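Ticket: Trailer 2 overfill sensor trips at partial load
Opened by: Zoriana Prokopenko, dispatch, Thibodeau Fuel Haulage
Assigned to: Gordon Penner, shop
Opened: 29 June 2021
Status: Open, waiting on part

Zoriana Prokopenko
Trailer 2 shut down at the Balness rack again this morning. Compartment 3 was 260 gallons short of the preset when the rack cut the flow. Driver (Normand Marchand) reset and tried once more, same thing. He left light and the customer got a short delivery. The rack operator says their side is fine.

Gordon Penner
The rack operator always says their side is fine. Did they test it or just say it? I'd like to know what loaded on that lane before and after us.

Zoriana Prokopenko
I asked. Two other carriers loaded on the same lane with no trouble. I have that from the terminal office, not from the operator.

Gordon Penner
OK, that helps some. Still doesn't prove it's the probe. We changed a probe on this trailer in April for the same complaint and here we are. I don't want to buy another one on a hunch.

Plugged the trailer into the Flaline tester in bay 2. All compartments show permit. Wiggled the harness at the socket, still permit. Tapped the probe head on 3, still permit. So on the bench there's no fault, and I don't believe it.

Normand Marchand
It only does it after the long run. If I load first thing out of the yard it's OK.

Gordon Penner
Is that every time or the times you remember? Please write down the next few loads with the hour and the lane.

Thérèse Cloutier
I called Clovulent, who sold us the April probe. Their support man says it's moisture in the junction box and that we should replace the whole harness. He hadn't asked me a single question yet when he said it.

Gordon Penner
Of course he did, he sells harnesses. I opened the junction box anyway. Dry, gasket good, no green on the terminals. What I did find is the ground lug on the compartment 3 lead turns by hand. Cleaned it and tightened it. Could be the whole story, could be nothing. A loose ground would fit with Normand's long run, but so would a few other things.

Not closing this yet. Lug is original and the threads are poor, so I've asked Thérèse to order a new one. I want clean loads on the log from more than one lane before anybody calls it fixed.

Zoriana Prokopenko
Can I put it back on the Balness run?

Gordon Penner
Yes, but leave the ticket open. If it trips, don't reset it. Call me from the rack.

Attachment (1)

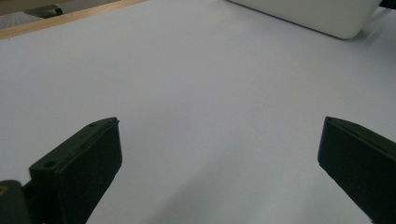
White tabletop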